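Visit report, Kemari lab, Clisell site, 2/13/22

Kemari runs 8 two-arm cells at Clisell, all recording examples for the Sovia policy. Operators work in shifts of 2 hours. A session is kept only if the log and the video agree on length. 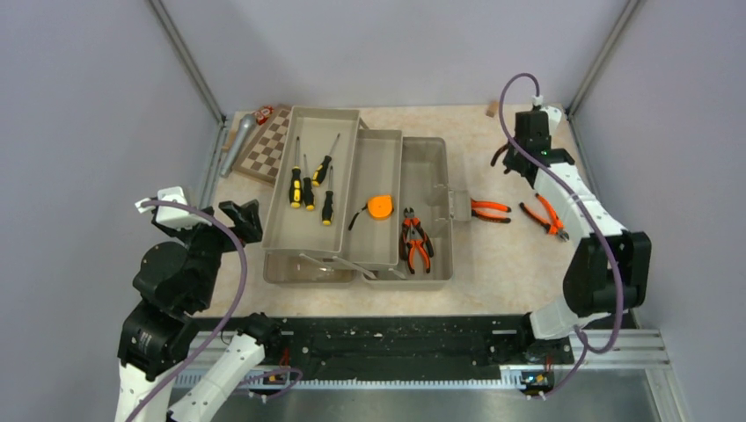
Task variety is set per cell by a written sheet, changed after 18 episodes. The toolbox sheet covers sorting hand tools into a stepped box. Screwdrivers go in the highest tray, the tape measure in the middle one, pliers in the deep compartment — the latch sticks out on that side and can hide part of a tool lying next to it. Korletey labels the episodes off site and returns them within 10 days. Rejection rates were not shared.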